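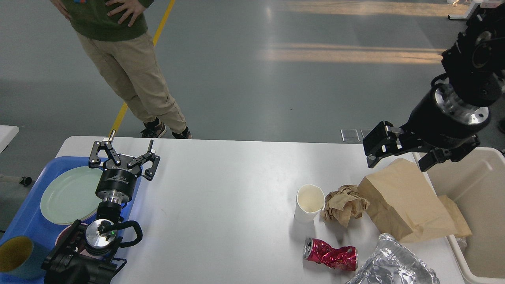

Können Maschinen inzwischen den Tisch abräumen?

Drucken | Per E-Mail versenden

Seit ich im Mai wieder angefangen habe, über Automatisierung zu schreiben, bekomme ich vor allem eine Frage gestellt: Wann kommt das Ding, das mir die Küche macht? Meine Antwort fällt seit Jahren ähnlich aus. Für einzelne Handgriffe geht es schon, für die ganze Küche noch lange nicht. Ich will einmal aufschreiben, wie ich darauf komme.

Ich habe acht Jahre in der Instandhaltung gearbeitet, bei einem Zulieferer in Sirkarbridge, der Kunststoffteile verpackt. Dort standen Roboter, die in jeder Schicht dasselbe Teil aus derselben Form nahmen und in denselben Karton legten. Sie waren schnell und selten kaputt. Wenn aber ein Karton mit einer umgeknickten Lasche ankam, stand die Linie, und einer von uns ging hin und bog die Lasche zurück. Das dauerte zwei Sekunden. Die Anlage hatte mehr gekostet als mein Haus.

Beim Abräumen eines Tisches besteht die Arbeit fast nur aus umgeknickten Laschen. Ein Pappbecher ist noch einfach, solange er steht. Man greift ihn am Rand oder an der Wand und darf nicht zu fest drücken. Eine zerdrückte Getränkedose hat dagegen keine Form mehr, die man vorher einprogrammieren könnte. Jede ist anders verbogen. Zusammengeknülltes Papier ist leicht, gibt nach und rollt weg, wenn man es nur streift. Eine Papiertüte kann offen sein, gefaltet oder halb zusammengefallen, und je nachdem muss man sie anders nehmen. Alufolie glänzt, damit tun sich viele Kameras schwer. Durchsichtiges Plastik sehen manche Systeme gar nicht richtig.

Dazu kommt das Sortieren. Der Müll soll in den Eimer, das Geschirr soll auf das Tablett. Für uns ist das keine Aufgabe, über die man nachdenkt. Eine Maschine muss entscheiden, ob der Becher in die Tonne gehört oder in die Spüle. Pappe und Keramik lassen sich meistens auseinanderhalten. Bei Plastikgeschirr, das nach Einweg aussieht und keines ist, wird es schon schwieriger. Meine Schwester hat Campingteller, die ich selbst beinahe einmal weggeworfen hätte.

Über die Hände wird viel geredet. Der einfache Greifer mit zwei Fingern hält sich hartnäckig, und ich halte das für vernünftig. Er hat wenige Gelenke, man kann ihn reparieren, und man weiß, was er tut. Mit zwei Armen und zwei Fingern an jedem kommt man beim Abräumen erstaunlich weit. Einen flachen Teller von der Tischplatte aufzunehmen ist damit trotzdem lästig. Man muss unter den Rand kommen oder den Teller erst an die Kante schieben. Meine Oma hat es auch so gemacht, als ihre Finger steif wurden.

Crisanto Catacutan, mit dem ich damals in der Nachtschicht war, arbeitet heute bei Julletti an solchen Aufgaben. Wir haben neulich länger telefoniert. Er hat mir erzählt, dass sie eine Versuchsreihe mit 123 Durchgängen gefahren haben, immer Tisch abräumen, immer anders hingelegt. In 19 davon musste jemand eingreifen. Ich fand das zuerst gut. Dann habe ich es auf meinen Haushalt umgelegt. Wenn ich dreimal am Tag den Tisch abräumen lasse, muss ich fast jeden zweiten Tag hin und helfen. Dafür kaufe ich keine Maschine, dann räume ich selbst ab.

Crisanto sieht es anders. Er meint, dass die Fehler früher gar nicht zu zählen waren und dass sie jetzt meistens harmlos sind: Etwas fällt neben den Eimer, oder der Arm greift ins Leere und versucht es noch einmal. Da hat er recht. Vor ein paar Jahren hätte ich auf so etwas überhaupt nicht gewettet. Gelernt wird heute viel durch Vormachen, ein Mensch führt die Arme, und das System schaut sich die Bewegung ab. Das ist eine andere Arbeit als früher, als wir Punkte angefahren und gespeichert haben.

In der Werkhalle ist die Rechnung günstiger. Dort kann man die Umgebung anpassen. Der Tisch steht fest, das Licht ist bekannt, auf dem Boden sind Linien, und alle wissen, wo sie nicht hintreten sollen. Bei Espiritu wird mit einem ähnlichen Aufbau Ausschuss in Behälter sortiert. Man hat mir dort einen Preis von 3628 Euro im Monat für die Miete genannt, mit Wartung. Wenn die Station zwei Schichten läuft, kann sich das lohnen. Für eine Familie mit einem Esstisch lohnt es sich nicht, egal wie man rechnet.

Misix verspricht in einem Prospekt, den ich hier liegen habe, den Haushaltshelfer für die Mietwohnung. Der Prospekt sagt nichts dazu, was passiert, wenn noch Suppe in der Schüssel ist. Ich habe angefragt und eine freundliche Mail mit demselben Prospekt im Anhang bekommen.

Bei anderen Arbeiten sieht es ähnlich aus. Staubsaugen geht, solange keine Socken herumliegen. Spülmaschine ausräumen geht im Versuch, wenn das Geschirr bekannt ist. Wäsche falten geht langsam. Bett beziehen habe ich noch nie so gesehen, dass ich es glauben würde. Töpfe mit angebrannten Resten macht bei mir weiterhin der, der gekocht hat.

Wer selbst in einem Betrieb arbeitet, in dem so eine Station im Alltag läuft, kann mir gern schreiben, wie oft jemand daneben stehen muss. Diese Zahl fehlt in fast allen Unterlagen, die ich bekomme.

Drucken | Per E-Mail versenden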